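PRESS RELEASE

For immediate use

Prulberg opens the old ferry station for the winter, and yes, you can climb the stairs

Hello from Prulberg! I'm Valbona Vlachou and I look after visits at the Drikia Ferry Station, the long stone building at the bottom of the hill that most of you have driven past on your way to somewhere else. From November we're opening it through the winter, and I wanted to write this one myself because I've been pestering people for it ever since I started here.

A bit of history first, for anyone who doesn't know the place. The station began as a toll house. If you had cattle, salt, wool or a mother-in-law to get over the river Momeo, you came to us, paid at the hatch and waited for the ferry. There was no bridge for a very long way in either direction, so everyone waited: drovers, pedlars, soldiers, brides. The hatch is still there, with a dip worn in the sill where people leaned their elbows. I lean on it myself when the kettle's on.

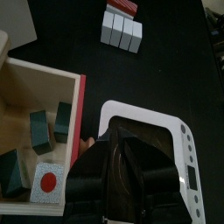
Later on the army took over half the building and put a small garrison in it, mainly to keep an eye on the crossing and to stop people going over at night without paying. They added the stable yard, the powder room and a very draughty guardroom, which is where our ticket desk is now (bring a jumper, I mean it). Then the bridge came, the ferry stopped, and the station was a grain store, a school and a dance hall in turn before it was left to the pigeons.

So what's new? Well, 5 rooms are open to visitors this winter, and 2 of them have never been open before. The first is the ferryman's loft, up the narrow stairs from the hatch room. The second is the powder room, with walls so thick that your phone won't work in there, which I think is rather nice.

The big thing for me, though, is the ledgers. The ferry clerks wrote down every crossing they took money for, and a good run of their books turned up in a cupboard belonging to the Spahić family, who kept the last ferry going. They've lent us 8 volumes for the season and I could not be more pleased! One of them records 864 sheep going over on a single market day. You can see the handwriting getting worse and worse as the page goes on, and by the last few lines the poor clerk has given up on his capitals altogether. 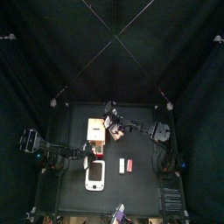

My colleague Bongani Ngubane has spent the best part of a year reading those books, and he'll be giving a talk in the guardroom every Sunday at 2. I asked him for something sensible to put in this release and got the following:

"People expect the ledgers to be dull, and some pages really are dull. Then you come across a man who paid for himself, a goat and a church bell, and was back the next morning with only the goat. I'd give a lot to know what happened to that bell."

If your family comes from this side of the river, do have a word with him afterwards. The clerks were fairly free with their spelling, so don't give up if your surname isn't quite where you'd expect it. We've already had one visitor find her great-great-grandfather under three different names, charged a different fare each time.

We've kept the displays simple. There are short labels you can read without your glasses (I tested them), a large map of the old drove roads in the stable yard, and a bench in every room. Children can stamp their own crossing ticket at the hatch and take it home. Dogs are welcome in the yard but not in the loft, where the floorboards have gaps.
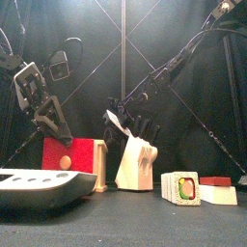
Now the practical bits. The stairs to the loft are steep and there's a rope instead of a handrail on the upper half. Everything else is on the ground floor, with a ramp from the yard side. Parking is by the old landing stage, and when the river's high we move it up to the field behind the chapel, so follow the signs on the day. Soup and bread are on sale in the stable yard until they run out, and on talk days they do run out.

School groups can come on weekday mornings, but please ring first so that I can get the heaters going. If you're a walking club coming along the drove road, let me know when to expect you and I'll leave the lower gate unlocked.

Journalists are very welcome to come and look round before we open, and Bongani is happy to show the ledgers and be photographed with them, provided there's no flash near the pages. Ask for me at the ticket desk. I'll be the one in two cardigans.

Contact: Valbona Vlachou, Visits, Drikia Ferry Station, Prulberg

Ends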